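Trasley teaches its ground robots by remote control: an operator drives the route, and the machine learns from the record. Jeanie Carnegie, who directs the outdoor driving program, spoke with this bulletin on 2023-01-23.

"The operator is the teacher," Ms. Carnegie said. "If the operator hesitates at every joint in the paving, the robot will learn to hesitate."

The program holds 695 driven routes, of which 71 have been withdrawn for uneven steering. Baltasar Cifuentes, who trains the operators, requires two supervised sessions before any drive is recorded.

"New operators turn too late," he said. "I ask them to look at the far side of the plaza and steer toward it."

Open paving near the curved building, from the robot:
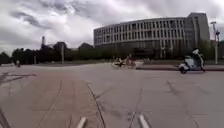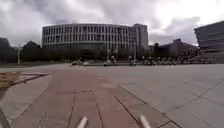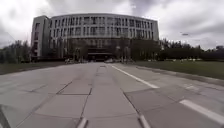
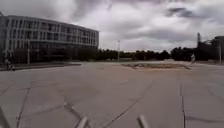 Ms. Carnegie expects the withdrawn routes to be driven again by March. Mr. Cifuentes has asked that the same operators repeat them. "They know where they went wrong," he said.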